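How to put a stiff sheet into a thin folder without bending the corners?

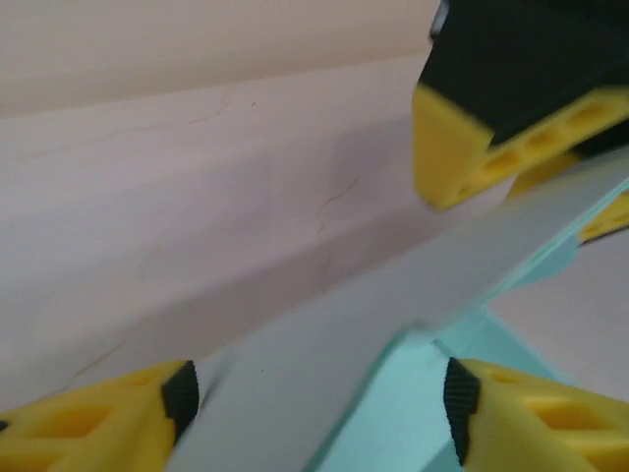
Posted by Gumaro Olvera in Paper, Office and Filing
3 October 2021
Viewed 339 times

Good day to all. I have a small problem which takes me too much time, and I hope somebody here has more practice than me.

I help my sister with the papers of her drawing school in Utusgate. At the end of every term each pupil takes home one stiff sheet with the drawing fixed on it, and each sheet must go inside a thin folder. This term we have 50 pupils. The sheet is almost the same size as the folder, so there is very little space at the sides. When I push it in from the top, one corner goes down first, the sheet turns a little, and then it stays blocked half way. If I push more, the corner becomes soft and white, and it looks already old before the child has it in the hands.

Last term I damaged 11 of them in this way. I had to cut new ones in the evening and I was not happy.

The folders are closed on two sides, the long one and the bottom. I tried to blow inside to open them, but they close again immediately. I also tried to bend the sheet a little like a roof, but the drawings are in soft pencil and I am afraid to touch the front.

Is there a correct way to do this? I would prefer not to buy different folders, as we have two full boxes of them from Droren and they cannot be returned.

Arnel Padilla
Member, Contreras

Hello Gumaro. I did this work for many years in a copy shop, so I can tell you how we were doing it.

The mistake is to hold the folder up in the air. Put it flat on the table with the closed long side towards you. Then lift only the top layer with your left hand, near the open corner, so that it makes a small mouth. You do not need a big opening. With the right hand bring the sheet in almost flat, a little bit slanted, and let its lower long edge touch the closed side of the folder first. This edge is now your guide. When it is sitting well in the fold along all the length, you lower the rest of the sheet and slide it to the bottom. It cannot turn any more.

Push with the flat of the hand on the middle of the edge, never on the corner. If you feel that it stops, pull it back two fingers and start again. Do not force it.

For new folders which stick together there is one more thing. Before you begin, take a pile of them and bend the pile softly in one direction and then in the other. The layers separate and stay a little open. Air from the mouth is not good, it brings humidity and they stick more.

About the pencil: place a piece of thin smooth paper over the drawing, let it go in together with the sheet, and pull it out afterwards. Cut it longer than the folder so you have something to hold. I used the same piece for the whole pile, but check that it did not become grey from the pencil, otherwise it will mark the next drawing.

If the sheet is really too wide even when it goes straight, then no method will help and you must trim it. Two millimetres from one long side is usually enough.

grosow_paper
New member

just use bigger folders, life is too short. We buy ours one size up and everything falls in by itself. Yes they move inside a little bit but children do not care

tea_and_staples
Member

I agree with Arnel about the table. I would add only to round the two corners which go in first. You can use a nail file, three or four strokes and it is finished. A round corner does not catch on the inside of the folder, and from outside you can hardly see it. I do it with the covers of our recipe booklets, which are also stiff and also too tight.

Also wash your hands before and dry them completely. On pale card every finger is visible.

Gumaro Olvera
Original poster

Thank you to everybody. I tried with 13 sheets this afternoon, flat on the table and with the long edge first as Arnel wrote, and all the corners are good. The thin paper on top works too, but I cut mine too short the first time and it stayed inside, so I had to take everything out with a ruler. The nail file I will try tomorrow on the thicker ones.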